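Broltasby revises packing steps for snack gift boxes

MOSMONT, March 23, 2023 – Gift packer Broltasby has issued a revised work sheet for its mixed snack box, a line sold through the Châu grocery chain. The sheet sets the loading order, the wrapper checks and the closed weight limit. It replaces a version in use since November.

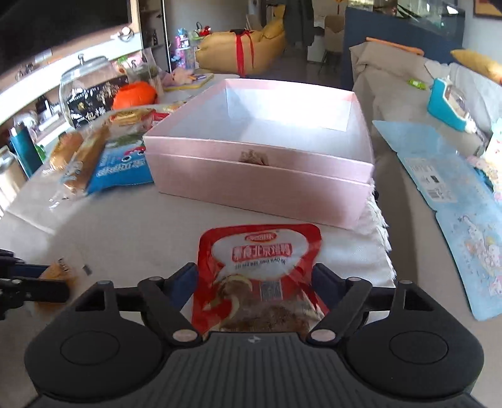

Loading order is the main change. Under the old sheet, packers filled the box from one end. The new one puts vacuum-sealed items in first, flat on the base, with wrapped bread and pastry above them. Packs such as the one with the glossy red border and clear lower part are now laid face up before anything else goes in the pink box. Line lead Nga Tiêu said the order keeps heavier packs off soft bread.

The current order is for 291 boxes, each with 14 items. The closed weight limit is 3000 grams. Boxes over the limit are opened and repacked by a second person.

Small packets, including twisted dough snacks labeled 小麻花, go in last and fill the gaps along the sides. Thu Thái, who wrote the sheet, said wrappers with a split seam are set aside and logged.
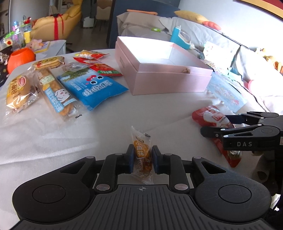

Can customers choose what goes in the box? Buyers can swap up to 2 items per box if they tell the store when they place the order.

Orders are collected from the Nonard depot. Cường Ninh is the contact for stores that need a copy of the sheet.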